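Threads > Household > Saved

Menu Search Saved Log in

1/ January project: I am going to learn how much water my household uses. I have a bill, a pencil, and the confidence of a man who has never read the bill.

2/ The bill is from Grerndale Water. It says we used 889. It doesn't say 889 what. There is a column for the unit and the column is blank.

3/ Called the number. Was told it's cubic feet, "usually."

4/ My mother-in-law, Ngozi Okonkwo, has held for years that the dishes are where it all goes. She rinses with the tap at a trickle and watches the rest of us like a customs officer.

5/ So, the kitchen, main suspect. 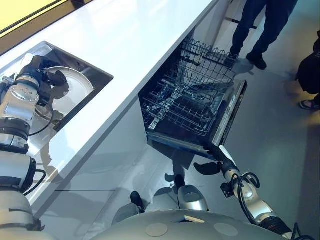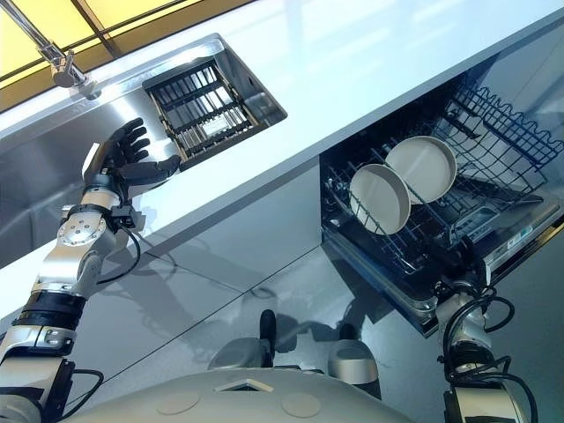 Sink and white countertop in both of those. Plate in the next one too.
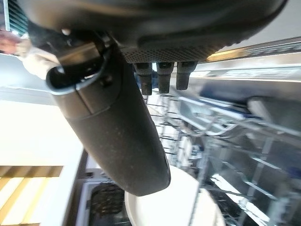
Posted by Yakubu Etim · thread, part 2 of 2

6/ Went out at 6 a.m. to read the meter before anyone was up. The meter lives under an iron lid, under a shrub, under what I'd guess is every leaf from Figueroa Street.

7/ Read it again at 6 the next morning. We'd used 80 gallons. Felt smug for most of breakfast.

8/ Then the day after: 80 again. Exactly 80. Either we are the most regular family in the state or I'm reading the wrong dial.

9/ I was reading the wrong dial.

10/ Neighbor on Trosier Lane says his bill jumped by 2,000 gallons one month and it was the toilet. Silent leak, flapper gone soft. He told me this over the fence with real grief.

11/ Put food coloring in our tank and waited. Blue in the bowl within ten minutes – so the dishes are cleared of all charges.

12/ Told Ngozi. She said the toilet and the dishes could both be guilty. She then turned off a tap I was using.

13/ New flapper is on. It took three trips to the store because flappers come in two sizes and I own neither.

14/ Next bill comes in February. If the unit column is still blank I'm filling it in myself and mailing it back.

Recent threads
Why my hedge has its own zip code
Minska radiator, year two: still knocking
I alphabetized the spices and regret it
The garage door opens for someone, but not me

Previous Next Top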